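Shop Tips: Setting Up a Practice Bedroom for a Humanoid

Notes from the Rindcombe shared workshop, bay 3

These tips come from the tidy-up build, where a full-size humanoid learns to pick up soft toys from a bed and drop them in a basket. Most of them are about the room and the things in it. The software notes are on a separate page.
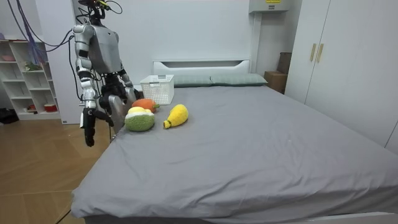

The order below is more or less the order we ran into things. If you are starting with a smaller arm on a table, skip the parts on cables and floor marks and go straight to the bedding.

The bed

Use a fitted sheet, pulled tight, in one plain color. A loose flat sheet comes up with the toy and you spend the next ten minutes remaking the bed. Gray works well for us. White washed out under the ceiling lights and a striped one gave the vision software trouble around the edges of things.

Tuck the corners again every 20 runs. The corner nearest the robot works loose first. Sheet straps from a dollar store help, the kind with a clip at each end.

Check the mattress height against the elbow before you buy a bed frame. Ours was too low at first and the arm had to reach down so far that the wrist ran out of travel. We raised the bed on blocks, 53 mm a side, and screwed the blocks to the legs. Don't just stand the legs on them. The first time a hand leans on the mattress, the bed will walk.

The toys

Start with plush. It forgives a bad grip, it doesn't roll, and nothing breaks if it gets dropped on the floor. Pick shapes that differ from one another. Something long, something round and something lumpy will teach you more than ten teddy bears.

Bright colors against a dull sheet save a lot of trouble early on. Bring in the hard colors later.

Cut off hang tags and ribbon loops. Fingers catch in them. Keep any stitched-on leaves and stalks, but tug on each one first and put in a few stitches of strong thread if it feels weak.

Brush off the lint once a week. It gets into the finger joints. A stiff paintbrush and a vacuum with the small nozzle will clear it, with the hand powered down.

The basket

Get a plastic one with holes in the sides and an open top. It is light, so if the hand bumps it the basket moves and the hand doesn't suffer. A wooden crate cost us a fingertip cover in the first week.

Light also means it slides. Put two strips of rubber shelf liner under it, or drop a 300 gram bag of rice in the bottom with a cloth over it. If you want the basket in the same place each time, mark its corners on the sheet with small pieces of painter's tape. Peel them off before washing. We forgot in December and had to throw out a sheet.

Cables

Hang the cables from above. Anything coming off the floor will get stepped on, by you or by the robot. We run ours from an overhead hook down to the head and shoulders, with enough slack for the robot to turn at the waist.

Too much slack is its own problem. Loops that hang past the shoulder can drift in front of the arm. Gather them with hook-and-loop straps and leave the straps a little loose so the bundle can flex. Zip ties pulled tight cut into the jacket of one of our Kurek power leads, and finding the break took a whole Monday.

Walk each cable with your fingers before the first run of the day. Feel for flat spots and kinks. Replace a doubtful one then and there – tape is not a repair.

Where the robot stands

Put it at a corner of the bed and not in the middle of the long side. From the corner it can turn toward the toys with one arm while the other hangs clear. Leave a walkway behind it wide enough for a person to reach the stop button without squeezing past.

Mark the foot positions on the floor. On a wood-look floor, use cloth tape, which comes up clean. Chalk wears off by lunch and vinyl tape leaves glue behind. For the glue, try a little cooking oil on a rag, then dish soap.

The idle arm

Give the arm you aren't using a parked pose and check where its fingertips end up. A straight hang looks safe, but on a low bed the fingers may sit below the mattress edge and snag the sheet when the robot turns. Move the feet back a hand's width and try again.

The rest of the room

You don't need to clear out everything. A shelf with a few things on it, a wardrobe and some pillows make the place more like a real bedroom, and the vision software needs to get used to that. Keep breakables and anything liquid off shelves the arm can reach.

Wardrobe doors should be shut before each run. Ours drift open, so we fitted magnetic catches from Padetti, two to a door.

Record keeping

We did 153 runs before changing anything about the layout, and were glad of it. Change one thing at a time and write it on the sheet by the door. If you borrow the Irnden meter to check the supply, sign it out on the same sheet and put it back on charge.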